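3.2 How cloth bunches

I love this part of the work, so bear with me (creases are my thing!).
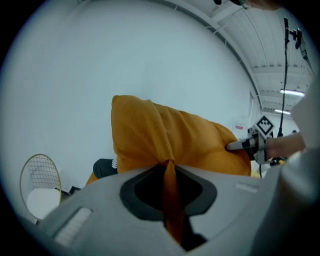

Clellum Onell, Melton Textile Handling Group

Lifted cloth rarely hangs flat. In Figure 3 the mustard-orange piece has a rounded peak up top, then it narrows into a twisted tail, almost like rope. Soomro calls that the neck, and I've kept the word. We logged 99 lifts in July, and I sorted them by neck shape and by how puffy the top stayed.

Figure 3. Peak and neck in one cloth.

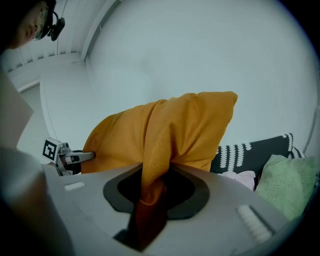
3.3 Sorting the creases

I used 7 crease types, starting with soft folds near the peak.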